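Sorting and Labeling Household Bottles: Student Project Report
Jonalyn Villanueva
June 2, 2021

1. Why I chose this topic

In my dormitory the laundry room has one shelf, and everybody puts their bottles on it. The bottles look almost the same from far away. Two times in May I poured fabric softener when I wanted detergent. My teacher in the Home and Materials course said this is a good small problem for a project, so I took it.

My question was simple: what helps a person to find the right bottle fast, the color, the shape of the cap or the label?

2. How I worked

I prepared a list of 60 short trials. In every trial a classmate had to take one bottle from a group and say its name aloud. I wrote down the time with the stopwatch of my phone and put the numbers in a table. Three more trials I added at the end, when one classmate asked to repeat hers, so the table has 63 lines.

For the bottles I used detergent and softener, and also two empty bottles which I covered with plain paper labels. I gave the paper ones the made-up names Inari and Edska — I wanted words that no classmate had seen in a shop.

3. Results

The color of the plastic was the strongest sign. When all bottles had different colors, almost no one read the label. When the colors were the same, people turned the bottle in the hand to look for the name, and this took up to 60 percent more time. The cap helped less than I expected. Many classmates could not tell me afterwards if the cap was clear or colored.

4. The case of same bottles

The most difficult group was the one with bottles of the same type, like the orange-yellow ones with a Tide label.
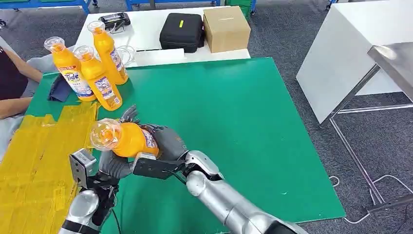 With such a group the direction of the label matters very much. If the front is turned to the person, the name is read at once. If it is turned even a little to the side, the person hesitates or picks the bottle up. I think a shelf rule "label to the front" would solve half of our problem in the dormitory.

5. What I would change

My trials were all in daylight, but our laundry room is quite dark in the evening. I should also mix the order better — some classmates remembered the places of the bottles. The full table is kept in the course folder under number 2736.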